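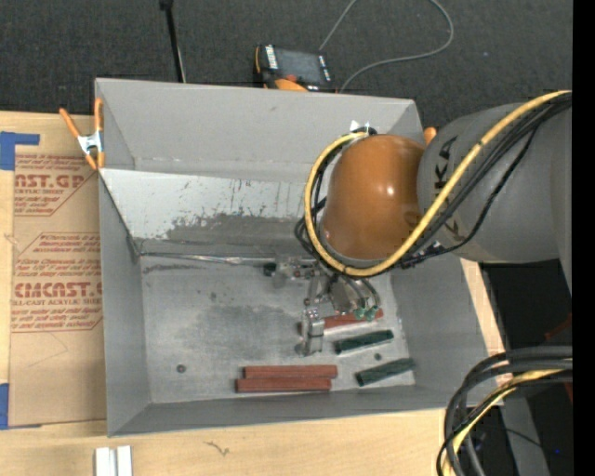 Wooden blocks and bin, with the KUKA arm

08/02/2025

Production diary, Traltby Playhouse

The company completed its second week of rehearsal for the autumn production this afternoon. Acts One and Two have now been staged in full. The director, Tsz-kin Ng, gave notes for 70 minutes after the run and asked that the quarrel at the end of Act Two be taken more slowly. The actors found the new pace difficult at first. A second attempt after the break was much better, although several lines were dropped and the prompter was kept busy.

The Playhouse is pleased to record that the role of the Steward has been filled. The actor joins the company from the Mockus Theater, where he appeared in three seasons of classical work, and will attend his first full call on the next rehearsal day. His scenes were read in by the assistant stage manager today.

Casting is otherwise complete at 14 performers. The two youngest members of the company will be released by nine o'clock each evening, as agreed with their families in January when the season was announced.

The script remains a matter of some discussion. The Garnomport edition restores a long speech in Act Three that the Playhouse cut when it last presented the play. Mr. Ng wishes to keep the speech. The running time at present stands at about 2 hours without the intermission, and the front-of-house staff have asked for a firm figure before the programs go to print. A decision was put off until Act Three has been staged.

Costume fittings were held in the upstairs room during the morning. The gray coats borrowed from Plisitent Costume Hire are too short in the sleeve and will be let down. Shoes have not arrived.

The studio theater will again be set for 99 seats, with the audience on three sides. The side aisle must be kept clear for the entrance in Act Four, and the seating plan has been returned to the box office with that change marked.

Next call: Act Three, from the letter scene. Full company, scripts down.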